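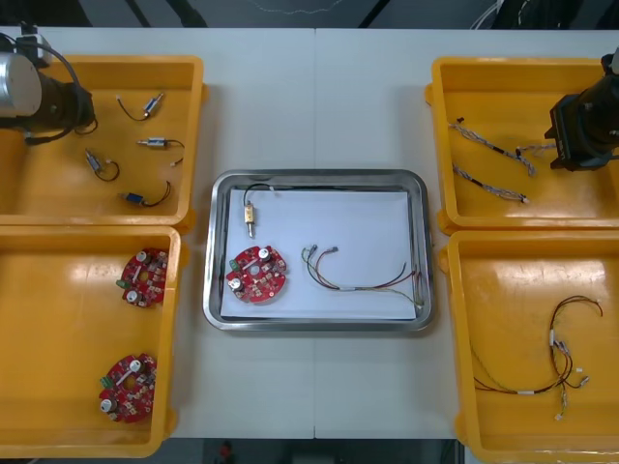

Yellow bins on the white table, steel tray in the middle.

8 September 2025

So I finally did something about the barn door! If you've been reading since January you'll remember we lost a generator and most of the good hand tools out of there, and I've been grumbling about it ever since. The sheriff's deputy was very nice and wrote everything down, and that was the last I heard.

My first idea was cameras, and I did buy one, a Brostside with a little solar panel on top. It works fine as long as what you want is 84 clips a night of the same barn cat. The wifi barely makes it past the chicken run anyway, so by the time my phone buzzed, anybody with a pickup would have been halfway to Fumell.

What I wanted was a door that stays shut and a noise loud enough to wake me up. The barn sits 527 feet from the house (I walked it with the measuring wheel, twice, in the rain) and the power out there comes off one old circuit that drops whenever the well pump kicks in. That last part turned out to be the headache.

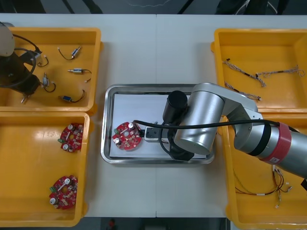

The fellow at the lock counter in Kerekes asked me a question I hadn't thought about at all: when the power goes out, do you want the lock to open or stay locked? They sell both. The kind that opens is for places where people need to get out in a hurry, and the kind that stays locked is for keeping stuff in. I went with the second kind, and there's a plain lever on the inside that works with no power at all. I tested that lever a lot. My sister thinks I'm going to shut myself in with the lawn mower, and she's seen me with doors before, so fair enough.

Then came the quotes. One alarm company wanted $3,573 for the whole job plus a monthly fee, and they wouldn't tell me over the phone what the monthly fee was. No thank you. I ended up with a Sternholm keypad and lock set, a backup battery in a metal box, two door contacts and a siren, and I had the electrician run a proper new circuit while he was here for the kitchen. The siren was the cheap part. It's also horrible. I set it off by accident while I was up the ladder and very nearly came down the fast way.

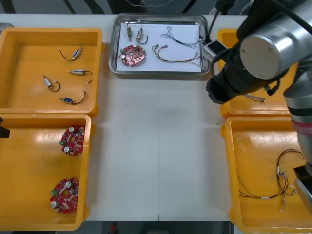
Wiring the contacts took me an entire afternoon, mostly my own fault. The big sliding door has a good inch of wobble in it, and the magnet kept drifting away from its other half every time the wind picked up. Two false alarms the first night, one at 3 a.m. I fixed it by bolting a guide roller at the bottom and switching to the wide-gap kind of contact, and it's been quiet since.

Still on my list is the side window, which has a latch a toddler could beat. I've set aside $200 for that and a motion light. If anyone has a light that ignores cats, please leave the name of it in the comments, I'm begging you.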